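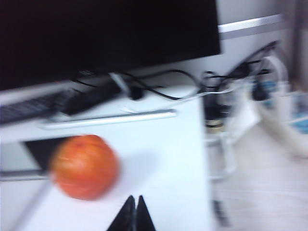 I spent most of last weekend on the cables. The desk has been in the back bedroom for two years and in that time I have added things to it and never taken anything away. Every new charger got plugged into whatever was free and the cord went over the right side of the desk with the others. By this winter there was a knot of adapters hanging there that I could move with my knee.

What got me started was the bill for the new power strip. I ordered one from Sekwood, the eight-outlet model with the wide spacing, and when it came I had no place to put it. I wanted it off the floor. The old one sat on the floorboards and collected dust, and in July I kicked the switch and lost an afternoon of work on the Drornton estimates.

The first job was finding out which cord belonged to what. I turned everything off and traced them one at a time from the plug end. Three of the adapters went to things I no longer own. One was for a printer I gave away before the move. I put masking tape on each of the others and wrote on it with a marker: monitor, laptop, lamp, phone. Tape is fine for this. I had bought printed labels once and they curled up and fell off.

The monitor cable was the worst of them. It is much longer than it needs to be, and the extra length was wound in with everything else. I folded the slack into a flat bundle and tied it with a strip of hook-and-loop. Don't pull these tight. I did that on my last desk and ended up replacing a cable that had gone bad at the bend.

The power strip is now screwed to the underside of the desk at the back. The screws that came with it were too long for my desktop and would have come through the white surface, so check yours before you drill. I used shorter ones from the jar in the garage. It took me nearly 8 tries to hit the keyhole slots lying on my back with a flashlight in my teeth.

White shows everything, by the way. I wiped the desk down when it was clear and the cloth came up gray. I would still buy white again. The room only has the one window and a dark desk made it feel smaller.

I also have a habit of eating at the desk, usually an apple around three, and I am not going to give that up. I did move the cup of pens to the shelf.

Still to do: the network cable runs along the baseboard and needs clips, and I have a Skingate cable tray in the closet that I never opened. If it fits next to the power strip I'll put it up. If it doesn't, it goes back, assuming I can find the receipt.

February 28, 2025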